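Reviews > Software > Robot tooling > Demonstration capture

Wendano 2.0: capture and alignment software for hand-held grippers
Reviewed 15/04/2022

Wendano is a desktop package that takes recordings from a pair of hand-held grippers and turns them into training data for manipulation policies. It covers clock sync, pose tracking, jaw width estimation and export. It ships no hardware and no policy code. We ran version 2.0 on a Linux workstation and compared it with Muvau, which we have used since last October.

Setup is done from one YAML file per rig. Camera intrinsics, marker geometry and the offset from plate to jaw tip all go in there, and a missing field stops the program with a readable error. Muvau fills missing fields with defaults, and we lost a batch of recordings to that.

The test set was 691 bimanual episodes using a few small household objects on a tabletop. Both tools were given the same raw files.
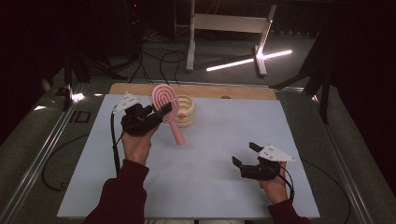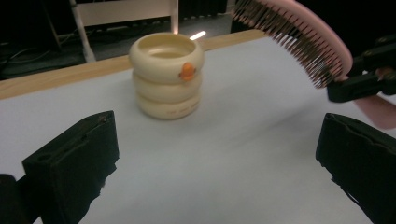
Tabletop test, pink brush and cream-colored object: head-level view first, view from a gripper second.

Pose tracking is the strong part. Wendano solves both grippers in a single graph and uses the head-level camera as a third constraint. Relative pose between the two tools held up well in fast passes, where Muvau tends to drift and then snap back. Of the full set, 20 episodes were rejected, most of them for one plate being hidden behind the other hand. The rejection log gives a time range and a cause for each.

Jaw width is weaker. The estimator looks for the finger edges in the gripper view, and black fingers against a dark background give it trouble. Width traces were clean over a white surface and noisy elsewhere. A median filter can be switched on, but it delays the closing event by several samples, enough to matter for a policy that learns when to grasp. We left it off and filtered at training time.

The timeline viewer is plain and fast. All streams scrub together, and a segment can be trimmed from the keyboard. Annotation is limited to free text. There is no way to define a fixed label list, so spelling varies between annotators and has to be cleaned up later.

Export supports HDF5 and Zarr. Conversion of the whole set took some 9 hours on CPU. The GPU path exists but crashed on us twice with no log entry. Action frames can be written relative to the head view or to either gripper; the documentation does not say which is the default. (Head view.)

Rating: good. Buy it for two-handed work. For single-gripper recording, Muvau is cheaper and close enough.

Comments

nurkstead_lab: Same jaw width problem. Light tape on the inner fingers fixed most of it for us.

tpose: Does the viewer cope with long episodes? Muvau chokes past 2000 frames.

Reviewer: Yes, no slowdown at that length.

kvadrat: Zarr chunk size is hard-coded, worth checking before you convert everything.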